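Where Do the Towels Go? My Home Storage Project

I picked towels for my project and yes, everyone in class laughed. But the assignment was to find a small problem at home, study it and try to fix it, and in our house the problem has been lying on the floor for as long as I can remember. We own plenty of towels (bath ones, gym ones, the thin cleaning ones) and one narrow closet that was never meant to hold them. So they end up wherever somebody dropped them.

I started in September, mostly by looking. I kept a notebook by the closet and wrote down where I found each towel in the evening, and whether it was folded, rolled or just in a heap. I did this for 30 days, which felt a lot longer! The floor won by a mile. The bathroom hooks came second, and the closet came in dead last, which kind of proved my point before I'd even gotten to the fun part.

The fun part was testing. I tried three ways of putting a towel away: the flat fold my family has always used, the fold in thirds that I learned from a hotel video, and the roll. I did all of them on the wood floor, kneeling, with the towels spread out around me. The floor gives you more room than a bed, and you can smooth the fabric with your whole arm. My knees did not enjoy it.

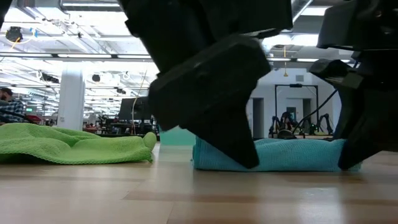
Fabric mattered way more than I expected. The thin, smooth towels roll up tight and stay that way, but the thick fluffy ones want to spring open again, and the more I fought with them the worse they looked. With those I had better luck folding them in half the long way first, pressing the air out with my hands and then rolling slowly from one short end. Even so, a few of my rolls came out fat in the middle and skinny at the ends, like a badly wrapped candy.

For the storage side I compared two products, a Bistness shelf divider and an Endier hanging organizer. The divider was sturdier, but it ate up space we didn't have. The organizer held the rolls nicely as long as I put the heavy ones at the bottom. I forgot to do that the first time and the whole thing leaned over like a tired giraffe.

I handed in my first draft on 5th February and got a note back asking me to say more about who does the folding. Fair question! In our house it's mostly me now, and my family will roll a towel if the organizer is right in front of them. Move it behind the closet door and they go straight back to dropping things. If I had more time I'd hang a second one in the bathroom, right next to the shower, and keep the notebook going for another month to see what changes.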